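Speaker notes: Dark walls in small rooms

Talk for the evening course, June. 36 minutes and then questions. Slides are numbered, the notes follow the slides.

Slide 1. Title

Good evening. Wait until the door is closed. Say my name slowly and say that I worked as a decorator for many years before I started to teach. Thank Kathleen Ó Ceallaigh for the invitation and for the lamps on the table.

Tell them they can interrupt me. If I speak too fast, please raise a hand.

Slide 2. The question

Every month somebody asks me: my room is small and has little light, so must I paint it white? My answer takes the whole talk, but the short form is no. White paint needs light to look white. In a room that faces north, with one window, a white wall becomes gray in the corners by the afternoon, and people are disappointed and buy another white.

Ask: who has a room like this at home? Let two or three people speak. Do not let it go longer, last time we lost the break.

Slide 3. How much light comes back

Explain light reflectance value, LRV. It is a number between 0 and 100. A theoretical perfect black is 0 and a perfect white is 100. Many white paints are above 80. The dark greens and browns of tonight are mostly under 10. The number is often printed on the back of the color card or in the data sheet, and people do not look for it.

Pass around the cards now. Say that I want them back, please.

The important thing: LRV tells you how much light comes back, it does not tell you the color. A brown and a green with the same value will feel very different in the evening under a warm bulb.

Slide 4. Undertones

This is the part where people make most mistakes, and I made them also. A dark paint in the can looks like "almost black." On the wall it shows what is inside it. Some go to blue, some go to red, some go to olive.

Exercise: put the card on a sheet of white printer paper, then on a sheet of real black paper. Against the black you see the undertone very quickly. Give them time for this. Walk between the tables.

Story of the Heffernan hallway. The owner chose a charcoal from a tiny card. She looked at it in the shop, under the shop lights. At home, with the north window, the hallway was purple. We painted it again with an olive black, and she kept the remaining charcoal for the garden shed, where it looked very good. (They usually laugh. Wait.)

Slide 5. The sheen

Matte, eggshell, satin, gloss. Explain with the four painted boards. Hold each board near the window first and then tilt it under the lamp.

Matte hides the bad plaster. It also keeps the color deep, because there is no shine on top of it. But dark matte marks easily. If you pull a bag along it, you get a pale line, and if you rub the line with a wet cloth, you may get a shiny place instead. For a hallway with children I would take a washable matte and test it before with a pencil and a sponge.

Satin on a dark wall shows every roller stop and every repair. If somebody wants satin, the wall must be prepared almost like furniture. Say this clearly. They will not believe me until they do it.

Slide 6. Primer and coats

For a deep color, ask the shop for a tinted gray primer. Over a white primer you see white points in the corners for a very long time. Then two coats, sometimes three. Keep a wet edge. Cut in one wall, roll that wall, then go to the next one. If you cut in the whole room first, you will have a border around each wall like a picture mount.

Say the names of the two products from the handout: Astuva (the primer) and Wakuver (the washable matte). I have no contract with them, I only use them. Other brands are fine.

Costs, if they ask. The whole job in the Redow apartment, two rooms and a corridor, was 1147 with the fillers, brushes and a new roller. The primer was 182 of this. People try to save on the primer. Please do not save there.

Slide 7. A dark plane next to a gray one

Leave this slide on the screen for a moment and do not talk. The side screens are bad with dark pictures, so ask somebody to switch off the front row of lights.
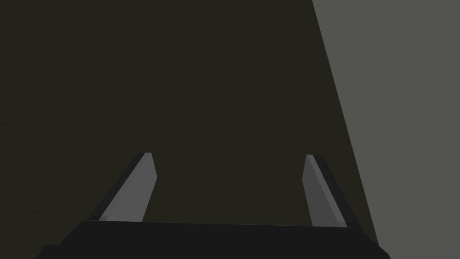
Very dark olive-brown, with medium gray to the right. Computer rendering.

Ask first: is it black? Some will say yes. Then ask them to look at the large surface again and compare it with the black paper from the exercise. There is a little khaki green in it. Toward the upper left it is slightly lighter, and there the eye begins to find the color.

Then speak about neighbors. A medium gray next to a very dark color can look lighter than it does next to white. So test the woodwork color and the wall color together, on one board, and move this board through the room during the day. Look at it at 8 in the morning, at noon, and when the lamps are on.

Slide 8. The ceiling

Two possibilities. You can stop the dark color at the top of the wall, and then the line must be perfectly straight, because the contrast is strong. Or you can continue over the ceiling. In a small room I prefer to continue. The corners become quiet and you stop measuring the room with your eyes.

Old houses: the line between wall and ceiling is never level. Use a laser only to see how bad it is, then follow the eye.

Slide 9. Lamps

One lamp in the middle of the ceiling is the worst thing for a dark room. Use several small lamps, lower than the eye, near the walls. Warm bulbs. Light the wall from the side only if the plaster is good.

Demonstration: switch off the ceiling lights, switch on Kathleen's lamps, hold the olive board behind each one. Check before the talk that the extension cable reaches to the second table.

Slide 10. Questions

Usual questions and my short answers.

Does it make the room smaller? A little, sometimes. It also makes the edges harder to see.

Can I paint the radiator? Yes, cold, with a paint which is made for this.

How do I go back to white? Sand lightly, a good blocking primer, then two coats. It is one weekend of work.

Collect the cards and the boards. The handout is next to the door. Next time is wallpaper, bring a sharp knife and an old pair of scissors.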